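Penden Bench Scale
Set-up and Use Guide
Section 3: Siting, levelling and zeroing

3.1 Before you start

The scale measures correctly only when it stands level on a firm surface. Read this section through once before switching on. Keep the transport screw, as you will need it if the scale is moved to another building or returned to Gwynne for service.

You will need:
the scale, pan and mains adaptor
the check weight supplied in the lid of the carton
a soft, dry cloth

3.2 Choosing a place

1. Choose a table or bench that does not rock when leaned on. Folding tables are not suitable.
2. Keep the scale clear of radiators, open windows and fans. A draught across the pan shows as a reading that drifts up and down by a few digits.
3. Leave a clear space of 18 cm on all sides so that wide containers do not touch the wall or other equipment.
4. Set out the containers you intend to use on the same surface and let them stand for 27 minutes. A container brought from a colder room will give a slowly changing reading.

Caution: Do not place the scale on the same surface as a mixer, pump or other vibrating appliance while weighing.

3.3 Containers

Any bowl, tray or dish may be used if it sits flat on the pan and does not overhang the display. Shallow containers are easier to fill evenly. Where two or more are in regular use, choose ones that can be told apart at a glance, and store a separate tare value for each (see 3.6).

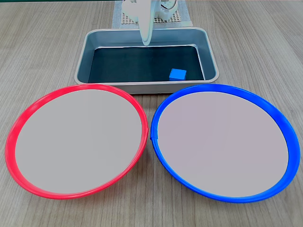
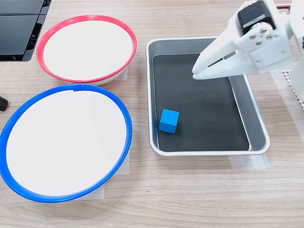
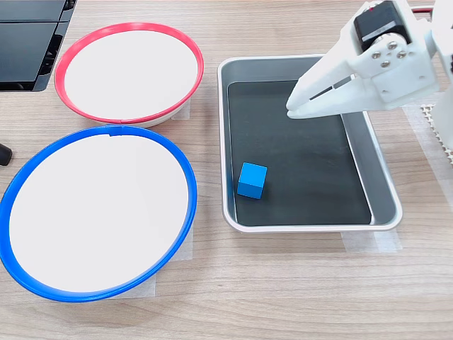
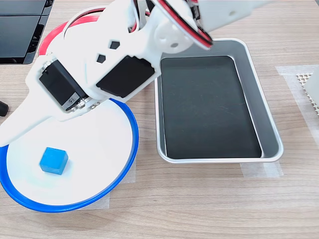

Fig. 3-2. Tabletop with light wood grain. The second and third views show a red-rimmed and a blue-rimmed bowl.

Note: Metal trays are acceptable. Check that the base is not bowed, as a bowed tray will turn on the pan and may rub against the housing.

3.4 Levelling

1. Remove the transport screw from the underside by turning it anticlockwise.
2. Stand the scale in its final position and fit the pan.
3. Look straight down at the bubble beside the display.
4. Turn the two front feet until the bubble lies inside the ring. Turning a foot clockwise raises that corner.
5. Press lightly on each corner of the housing in turn. If the scale rocks, adjust the nearest foot by a quarter turn and check the bubble again.

Caution: Never lift the scale by the pan. The load cell can be permanently damaged.

3.5 Zeroing and checking

1. Connect the adaptor and press ON. Wait for the display to show 0.
2. If any other figure is shown with the pan empty, press ZERO once.
3. Place the check weight in the centre of the pan. The display should read 427 g.
4. If the reading differs by over 3 g, repeat 3.4 and try again. If it still differs, carry out the full calibration in Section 5.

3.6 Storing a tare value

1. Place the clean, empty container on the pan.
2. Hold TARE until the display flashes.
3. Select a memory number with the arrow keys and press TARE again.
4. Write the memory number on the underside of the container.

Stored values are kept when the adaptor is unplugged. To clear one, select its number and hold ZERO until the display shows two dashes.

Guide revised July 2023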